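Call for participants: help us write a good practice guide for hand-held gripper work

Pudier is looking for people to join the working group and the trial panel for our new good practice guide, and we would love to hear from you even if you have never sat on anything of the kind before. Perhaps especially then.

A bit of background first, and please bear with me, as I have been living with this project for a good while and tend to go on.

Over the past couple of years more and more of the work that teaches robots to handle everyday things has moved out of the lab and into ordinary rooms. People carry a gripper tool with a camera on it and do the jobs by hand – opening a window, folding a jumper, putting the cups away – and the recordings are used later on to train an arm. It is pleasant work, mostly. It is also work that was never really thought about when the existing rules were drawn up. The standards we all know deal with machines behind fences, or machines that share a floor with workers and have to stop in time. They have a great deal to say about speed and force and emergency stops, and very little to say about a person with a gripper in one hand, standing in somebody's living room beside a chair on casters.

So each group has made up its own habits. Some of them are very good. Some of them we suspect are not, and a fair few have simply never been written down, which makes life hard for anyone new who comes in and wants to do the right thing.

Last year we sent a questionnaire to collectors and site hosts and had 282 replies, of which 218 came with long written comments. Rūta Mägi read every one of them, twice, and the draft outline of the guide grew out of her notes. What came through most strongly was that people wanted plain answers to small questions. How long should a session run before a break? Who checks that the finger is tight on its mount, and how often? May a second person be in the room, and if so where should they stand? What happens to a recording when somebody wanders through it who never agreed to be in one? 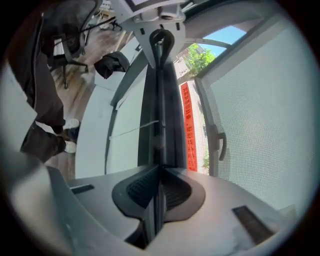 Windows came up again and again in those comments, I should say, along with stairs, kettles, glass doors and pets. A handle that is perfectly easy with your own fingers can be awkward with a tool, and people lean further than they mean to. We would like the guide to have a proper section on working near windows and at height, written by people who have done it. The same goes for floors and footwear, for loose clothing and bags left hanging about, and for furniture on wheels. None of this is glamorous, but it is where the near misses are.

The guide is being prepared under the working title Inthanon, and it will be free for anyone to download and use. It is meant to be short enough to read over a cup of tea. It won't have the force of law, and it won't replace the formal machinery standards or your own workplace safety duties. We see it sitting alongside those and filling in the gaps.

What we are asking for

There are two ways to take part, and you are welcome to put your name down for both.

The working group

We have places for eight people. You would meet online once a fortnight for an hour and a half, read drafts between meetings, and take the lead on one section of the guide together with a partner. Halina Domański will chair. She is a patient and very fair chair and has never yet let a meeting run over, for which we are all grateful.

The sections still looking for an author are:

Checking the tool before and after use
Setting up a room, including windows, doors and floors
Other people in the room, and their consent
Privacy in recordings, including views into the street or neighbouring homes
Breaks, wrist and shoulder strain, and working alone
Reporting near misses without blame

You don't need to be an expert writer. We have an editor, and she is kind. What we need is somebody who knows the work and can tell us when a rule that sounds sensible on paper would be ignored by lunchtime.

The trial panel

Once the first draft is ready we will ask a larger panel to use it for four weeks in their normal sessions and tell us how they got on. You would fill in a brief log after each session and join one group conversation at the end. Two of our partner sites, Privholm and Vulska, have already offered rooms and equipment for anyone who would like to take part but has no setup of their own. Everyone else can carry on in their usual places.

We are hoping to gather logs from 3,000 sessions across the whole panel. During the pilot, which was a much more modest affair, we managed 2,083, so we don't believe the target is out of reach, but it does depend on people keeping up their logs in the last week when the novelty has worn off.

Who we would like to hear from

Anyone who collects demonstrations with a hand-held gripper, paid or unpaid, full time or now and then. Hosts who let their homes, shops or offices be used. Supervisors and trainers. Occupational health and safety people with an interest in hands, wrists and shoulders. Privacy officers. Folks who have done the work in the past and stopped, and who might tell us why.

We would particularly welcome people who are left-handed, people who use a wheelchair or have limited reach, people of smaller build, and older collectors. The comments made it plain that the tools and the habits around them have grown up to suit one sort of body, and a guide written by that same sort of body would only carry the problem forward.

You need to be 18 or over. Meetings are held in English, but you may send your written comments in whatever language you are most comfortable with and we will arrange a translation.

What you will get

Working group members receive an honorarium for each meeting and each section completed, paid monthly. Panel members receive a flat payment at the end of the four weeks, plus travel costs if you are using one of the partner sites. Everyone who takes part will be named in the finished guide unless they would prefer not to be. If your employer needs a letter explaining why you are spending time on this, Somkiat Sukprasert will gladly write one, and he writes a good letter.

You may withdraw at any time without giving a reason, and you will still be paid for the work you have done up to that point.

How we look after your information

Session logs are stored without names. We won't ask you to send us any recordings, and please don't, even if you think one would make the point nicely. If you describe an incident in which somebody was hurt, we may ask whether you would like to talk it through with a member of the team, and it is fine to say no. We won't pass anything on to your employer. The project has been through our ethics review, and Chalerm Kaewkla can send you the approval letter and the full information sheet if you would like to read them before deciding.

How to apply

Send us a short message, a page at the very most, telling us:

which of the two groups you are interested in, or both
what sort of collecting, hosting or supervising you have done
one rule you follow in your own sessions that you think everyone should
one rule you have been given that you think is silly
anything we should know to make it easier for you to take part

There is no need for a résumé. If you would sooner apply by phone or by recorded message, that is perfectly all right, so just let the office know and we will set up a time. Group applications from a single workplace are fine too, although we will likely take only one person from each for the working group, so that no one shop's habits colour the whole guide.

Applications opened on 24 March 2021 and will stay open until all the places are filled. We read them in the order they arrive and try to reply within ten working days. Do give us a nudge if you haven't heard by then, as messages do occasionally go astray.

Questions about the content of the guide should go to Rūta Mägi. Questions about payment, travel and access should go to Somkiat Sukprasert. If you aren't sure who to ask, write to me and I will find the right person – I am at my desk most mornings and I do enjoy the chats.

With thanks and warm wishes,

Sotiris Galanis
Project coordinator, Inthanon
Pudier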